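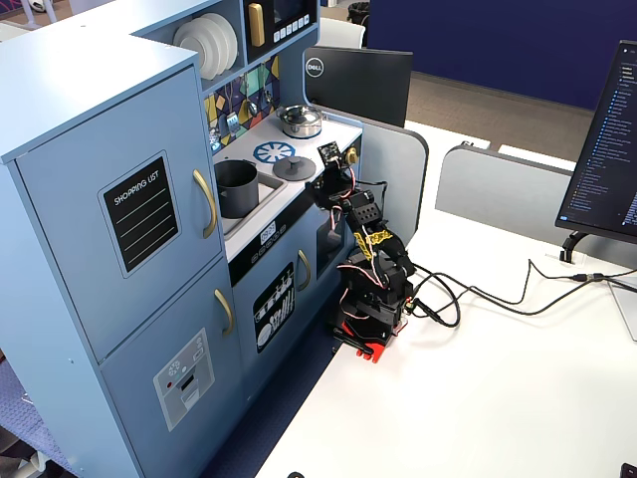 October, after supper. Spent the afternoon on the play kitchen. The little clock on it says 09:25 and always will. I put the dark gray pot in the sink and left the silver one on the counter with its lid on. Wiped down the gold handles and the fridge doors - the shopping list still has four blank lines, and I haven't decided what to write there. White plates are in their rack.

Kirsty Blackburn phoned from Tunstall at 4. She wants to know if the blue would suit her hallway. I said I'd look for the name of the paint. Need to buy chalk and more dish soap tomorrow, $23 at most.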